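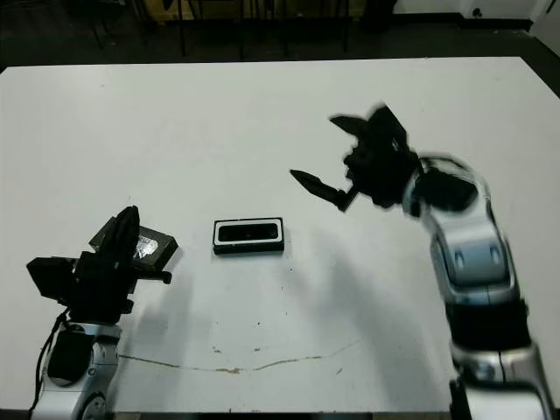
*A white table, with legs of chairs or stools on the far side.*

**Denham library table dispute enters its second summer**

DENHAM, June 29, 2020. The Denham town council voted Monday night's leftover business onto the August agenda, which means the question of how long a person may sit at a library table will stay open for another season.

The current limit is 39 minutes. No one on the council could say where the number came from. Piroska Gál, who has run the front desk through three directors, thinks it was a typing mistake that got laminated.

Réka Boros wants the limit scrapped. Her petition has 200 signatures, a good many of them collected from people sitting at the tables, who had the time.
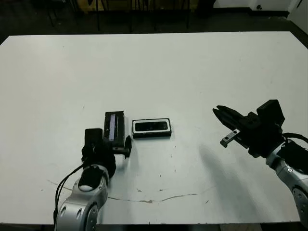

*Two small black boxes on a white tabletop.*

Ottó Győri, who represents the river end of town, would keep the limit and add a fine. He told the meeting that a table is "a shared resource, like a well," and spoke on wells for 13 minutes before the chair asked him to come back to furniture.

The library has 500 dollars set aside for the matter. Csenge Jakab, the director, had hoped to spend it on lamps. It will now go toward a survey, to be written by the Veres office, which also wrote last year's survey on whether residents like surveys. Most did not reply.

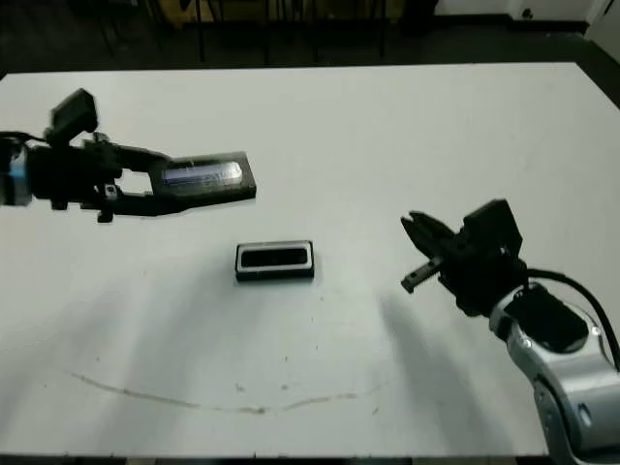
*White tabletop with a single small object on it.*

Until August the old rule stands, enforced by a kitchen timer and Gál's eyebrows. Comments may be left in the box by the returns slot. The box is locked, and Jakab is looking for the key.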